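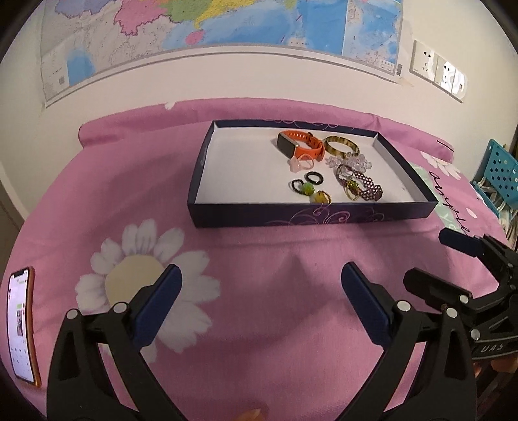

What is a treasure tray?

Do you have a ring in your coat pocket, a bracelet under your pillow and a watch goodness knows where? Lots of us do! A treasure tray is a lovely, simple way to keep small things together, and you don't need to buy anything at all. The lid of an old box will do very nicely, as long as it has low sides so that nothing rolls off and hides in the bedclothes.

A white inside is especially handy, as dark things show up so well against it. Look how easy it is to find the black rings, and the smart band with its bright orange strap.

Why are some beads see-through?

Beads can be made from glass, plastic, stone, wood and even seeds. When light can travel right through a bead, we call it transparent. When only some of the light gets through and everything behind looks misty, we say it is translucent (a long word, but a good one to try out on a grown-up). The clear beads in the tray let lots of light through, and if you hold beads like these up to a window you may see little sparkles dancing about inside.

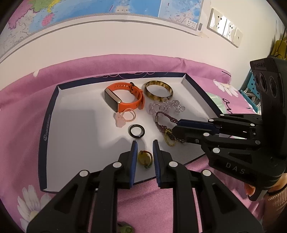
What does tortoiseshell mean?

The round bangle has patches of amber and brown all swirled together. We call this pattern tortoiseshell. Long ago, people made combs and boxes from the real shells of sea turtles, which was very sad for the turtles. Nowadays makers usually copy the pattern in plastic, and every piece can have its own blotches, a bit like the coat of a tortoiseshell cat.

Written by Zubaida Afridi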